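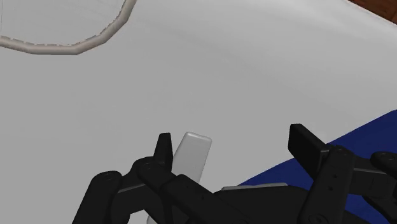

Home | Syllabus | Handouts | Readings | Office hours

Household Economics, Handout 4: The Price of a Clear Table

Notes by Grímur Juhl, revised August 14, 2019

Start with rent. Divide what you pay by the floor you get, and every flat surface in the home acquires a monthly fee. Most of us pay it so that unopened mail can live in comfort.

Terms for the exam: holding cost, sunk cost, option value. "I might need it" is option value. "I paid good money for it" is sunk cost, and will be marked wrong if you call it anything else.

The Tisarthorpe exercise. A household keeps a bread machine bought for 498. Storing it costs 4 a month. A neighbor offers 60. Work out how long they must wait before refusing the neighbor has cost them more than his 60. Ignore the bread. They do.

Bring your own case in February. Last year's included a canoe. Please choose something you can discuss without your spouse present.

Reading: Ingvarsson, chapter 3, skipping the poem.

Recent handouts
Handout 3: Coupons and Other Hobbies
Handout 2: The Daltow Freezer Problem
Handout 1: What a Budget Is For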